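Toast

Toast is bread that has been browned by dry heat. It is one of the oldest and simplest cooked foods there is, and one of the most loved: a stale heel of loaf goes near a fire and comes back crisp, fragrant and ready for butter. People eat it at breakfast, under beans, beside soup, beneath a poached egg, and standing up in the kitchen at midnight.

Name and early history

The English word comes by way of Old French from the Latin torrere, to parch or scorch. Ancient cooks toasted bread on hot stones or held it to the fire, partly because dried bread kept better. In Tudor England spiced toast was dropped into wine or ale to add flavour, and this habit is usually given as the source of the toast we drink to a person's health.

Why it browns

The colour and that marvellous smell come mostly from the Maillard reaction, in which sugars and proteins in the bread react under strong heat and form hundreds of new flavour compounds. It gets going in earnest at temperatures well above boiling point, so the surface must dry out before it can brown. A moist, fresh slice therefore takes longer than one from yesterday's loaf. Sweet doughs such as brioche colour very fast indeed and want watching!

Toasting by fire and by grill

Before electricity the usual tool was the long-handled toasting fork, held towards the embers. Hinged iron toasters that stood on the hearth let the cook turn the bread without touching it. The gas grill took over in many British homes and still has loyal followers, as it copes happily with crumpets, thick doorsteps and cheese on toast.

The electric toaster

Electric toasters became practical in the early twentieth century, once a nickel and chromium alloy had been found that could glow red again and again without burning out. The first household models browned one side at a time. Pop-up machines followed in the 1920s, and sliced bread, sold soon afterwards, suited them perfectly. The form with 2 slots remains a familiar sight on kitchen worktops.
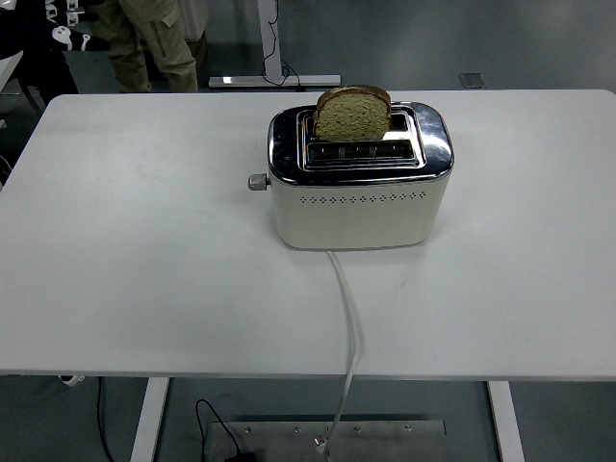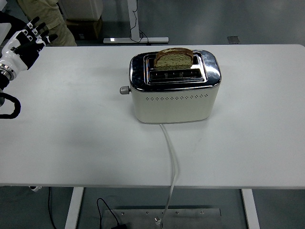 A toaster with a cream or cream-white body and chrome top, with one slice in the rear slot (both pictures).

Serving

Butter goes on while the toast is hot if you like it melted in, or after a minute in the rack if you prefer it sitting on top in cool yellow patches (both camps are quite sure of themselves). Marmalade, honey, yeast extract and dripping are all traditional in Britain. Elsewhere there is rubbed tomato and olive oil in Catalonia, kaya and soft eggs in Singapore, and the splendid thick-cut toast of Japanese coffee shops.

See also: Crumpet; Melba toast; Rusk; Welsh rarebit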